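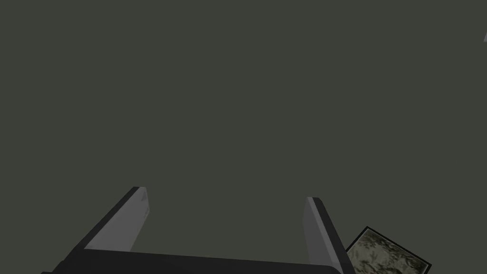

Can a Robot Do Your Chores Yet?

A robot hand does not look much like yours. Many have only two fingers, which open wide and then close on an object, as a pair of tongs does. With two fingers, a robot can lift a block, move a cup or sort parts in a workshop.

Robots often practice inside a computer first. The practice world is called a simulation. It may hold little more than a plain surface and a patterned square tile. At the Bindix learning lab in Toledo, one robot program tried the same pick-up task 2000 times in simulation. No dishes were broken.

Which chores can machines do now?

Some robots can vacuum a floor. In factories and shops, others move boxes or pack goods that are always the same shape. These jobs change very little from one day to the next.

Which chores are still hard?

Folding a shirt is hard, as cloth bends in a new way each time it is picked up. Clearing a table is hard too - a fork, a wet glass and a paper napkin each need a different grip. A flat tile can also be a problem, for there is very little edge to hold.

Try it yourself

Use only your thumb and one finger. Pick up a coin from a table, then a sock, then a playing card. Write down which one took the longest.

Word to know

Gripper: the part of a robot that takes hold of things.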